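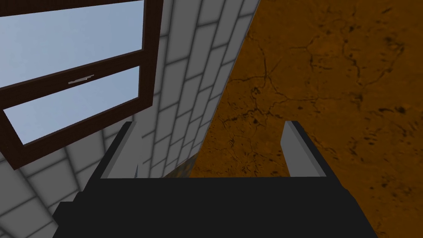
From the Membership Desk: Our Mentor Match Is Open Again

Happy new year, everybody, and welcome to the January 2022 letter. I hope you all had a few quiet days away from the phones (and from tenants with frozen pipes, though I know from my own inbox that a good many of you did not). I've been saving up this piece of news since the fall, so please forgive me if I go on a bit.

After a long pause, the mentor match for property managers is coming back. Those of you who have been in the association a while will remember how it used to go. Somebody new to managing buildings was paired with somebody who had been at it for years, the two of them had lunch every so often, and a surprising number of those pairs are still having lunch today. I was on the junior side of one of them myself, back when I had a single three-story office building on Multau Avenue and didn't know a chiller from a cooling tower. I still call my old mentor when a lease clause makes my head hurt.

We have room for 40 pairs this time, and it will run from now until the end of May. Tanner Sawatzky has kindly agreed to do the matching. Tanner managed the Baek Building downtown for many years before moving over to the leasing side at Govico, so he knows both ends of the business, and he reads every form himself with a cup of coffee and a highlighter. If you tell him you would like to learn about elevator contracts, he really will go looking for someone who has lived through a few of them!

What we ask of the pairs is pretty modest. Meet once a month, in person or by phone, whatever suits you both. Walk through at least one of each other's buildings, and please do include the roof and the mechanical rooms, where in my experience the best conversations happen. Bring a real question each time, even a small one. Past questions have covered snow removal bids, how to explain a rise in operating costs to a small tenant, what to do about a lobby that always smells faintly of soup, and whether to put money into a tenant lounge or hold on to it for the parking lot. (The parking lot won, by the way, and the tenants got their lounge the year after.)

The fee for the junior member of each pair is $200, or $300 if your company is not yet a member, and it covers the kickoff breakfast, the closing dinner, and a printed copy of our building operations handbook. Mentors pay nothing. Griltel, where several of our newer members work, has offered to host the breakfast in its ground floor conference room, and I'm told the cinnamon rolls from the café next door will be there too.

One small request for mentors who took part before. If you still have your old notes, or a checklist you made up for your partner, would you send a copy along? We'd love to gather them in one folder so the new pairs don't have to start from a blank page. Handwriting is fine. Coffee rings are fine.

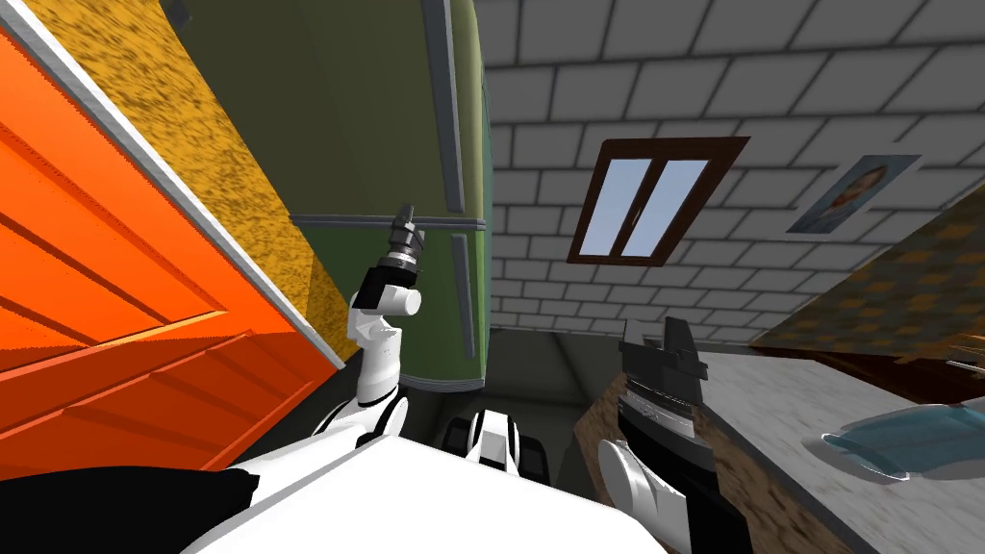 How to sign up

The form is on the members' page, under Education, and paper copies are at the front desk in Suite 765 if you prefer a pen. Please fill in the part about what sorts of buildings you look after, as it helps Tanner a great deal. Office, retail, warehouse and medical are all welcome, and so is a mix.

If you aren't sure which side of the match you belong on, just write that on the form. Plenty of people with ten years in office towers feel like beginners the first time they take on a shopping center, and we can pair you accordingly. Tanner will call each of you before the pairs are settled, so do put down a number you pick up.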